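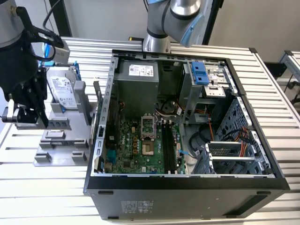 Unit 306

1

Apolinar Tapia read the ticket again. The Dell had come up from the Drurkcombe office with three others, and somebody had written "no memory, no processor" across the bottom in pencil. He checked the board. The pencil was right.

He wanted the files. Zepeda had kept the accounts on it for six years, and then Zepeda had left in December without a word to anyone.
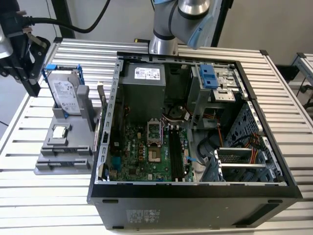

Leave the drive alone until the board is sorted, Marisela told him from the doorway. If you get impatient you'll lose the lot.

He said he wasn't impatient. She looked at the clock, which said 5, and went to get her coat.

He found a memory module in the parts drawer and thought about what Zepeda might have wanted to hide. 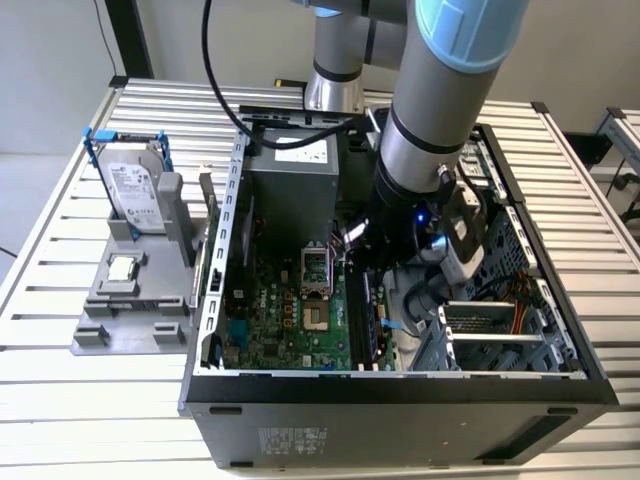
2

The phone rang at 6. It was a woman from Giduldale, asking for Zepeda.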